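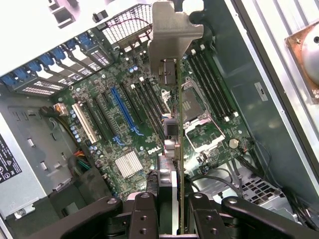

Dell tower, side panel open, expansion card above the board.

Small office tower as a file server: which NIC, and is the slot the bottleneck?

plainbus
Putting a used Dell desktop into service as a file server for a small office. The onboard port is gigabit and I want something faster to the main switch. Candidates are the Jitaru single-port 10 gig card and the Gusa dual-port 2.5. The OS is Nutia, current release. Spinning disks, mirrored, no SSD cache yet. Five users, mostly large drawing files. Questions: does the slot width matter for either card, and does anyone have idle power numbers?

ohmward
Slot width matters less than slot generation. A Gen 2 lane gives you 500 MB/s before protocol overhead. One lane covers a single 2.5 port with room left. For 10 gig you want four lanes at Gen 2 or two at Gen 3. Check how the slot is wired electrically. A long slot on an office board is often x4 behind the plastic.

tern_kd
Your disks are the limit. A mirrored pair of spinning drives will read large files at 200 MB/s on a good day, on the outer tracks. Gigabit gives you a bit over 110. So 2.5 already exceeds what the array can deliver. 10 gig buys nothing until you change the storage.

ohmward
Disagree in part. Reads served from RAM don't touch the disks. If the same drawings get opened all morning, most of those reads come out of cache. How much memory is in it?

plainbus
32 GB. Working set is smaller than that on most days.

tern_kd
Then the first person to open a file waits on the disk and everyone after that waits on their own gigabit desktop port. Still no case for 10 gig with five clients. Aggregate would help, single stream would not.

flatpack_ram
I run the Jitaru in a similar box. Measured at the wall: 41 W idle with the card in, disks spun down. I didn't take a reading without the card, so I can't give you the difference. It runs hot with no airflow. The heatsink is sized for a server chassis with front-to-back fans. In an office tower the card sits in dead air under the graphics slot. I zip-tied a slow fan to the drive cage and the link drops stopped.

quillback
Two things to check before spending money.
1. Bracket height. Used cards are often sold with the low-profile bracket, and a full-height tower needs the tall one. Ask the seller.
2. Retention clip. Dell towers of that type tend to use a hinged clip at the back in place of screws, and some brackets don't seat fully under it. If the bracket is a little proud, the far end of the card lifts out of the slot.

ohmward
Second point is a good one. A partly seated card will often still enumerate, at a reduced link width. Run lspci -vv and compare LnkCap to LnkSta. If status shows x1 on an x4 card, power down and reseat.

tern_kd
Or the slot is wired x1. Read the board manual first.

plainbus
Manual says the second long slot is x4, Gen 2. Leaning toward the Gusa. Any driver trouble on Nutia?

flatpack_ram
None on current. The release before it had the offload bug, where large writes stalled until you turned off segmentation offload. Update first.

quillback
I'd avoid bonding the two ports. The Flarkus switches hash on MAC only, so two clients can land on the same link while the other stays idle. Use one port and keep the second for backups on a separate subnet.

tern_kd
Agree on that. Bonding also won't speed up any one copy.

ohmward
I'd still buy the Jitaru if the price gap is small. Storage gets upgraded sooner than anyone plans. But the Gusa will work.

plainbus
Ordered the Gusa with the tall bracket. Will post LnkSta output when it's in.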